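Remulside Kitchen Pack for robot arm simulation – our review after one school term

Posted 2023-08-12 by Huguette Carré, Pusstead

I help with the robotics club in Pusstead, where we have 13 students and no money for a real arm. So in May we bought the classroom license of the Remulside Kitchen Pack. It is a set of ready scenes for simulation: an arm, a gripper, a countertop, a burner, bowls, bins and cabinets in the back. The students write the program, and the arm must pick things and place them.

Installation. It took me one evening. The guide is clear until the page on graphics drivers, which was written for an older version. Dorian Jacquet, who teaches the other group, found the correct setting in the forum. On the school computers the pack runs well if you close the browser first. On two old laptops it did not start at all, and we gave up.

The scenes. I like that they are not too clean. The background is dim, the wood has a grain, and the bowls have something inside. For the students this makes a difference, for they want to work on a task that looks like a task. The objects can be moved before each run, and a good lesson is to move one bowl by a little and watch which programs still succeed.

The gripper. It is a parallel gripper, and the contact with thin edges is the weak point of the pack. When the fingers close on the rim of a bowl, the bowl sometimes jumps. We made the time step smaller and it became better – but slower also. My students learned more from this problem than from my explanation of friction, so I do not complain too much.

The grains. Each bowl can be filled with small particles. We put the limit at 600 per bowl, and above this our computers suffer. If the arm turns the wrist too fast, everything is on the counter. Tumelo Gumede wrote a slow curve for the wrist, and the whole club uses it now.

For the club competition with Ullodmont we had 8 tasks to prepare, and all of them could be built with the pack. The score tool is simple, it exports a table and nothing more. I would like a replay function where I can stop and go back, as I must now record the screen myself.

Support answers in English only, usually the next day. The price is correct for a school, but a family would find it high.

I will renew the license for next year. For a club of beginners I would wait for the new guide, or ask a colleague who already has it.

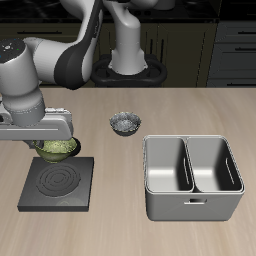

Can students save their own arrangement of the objects and share it with another team?

Each arrangement is saved as a small file, and the other team can open it if they have the same version of the pack.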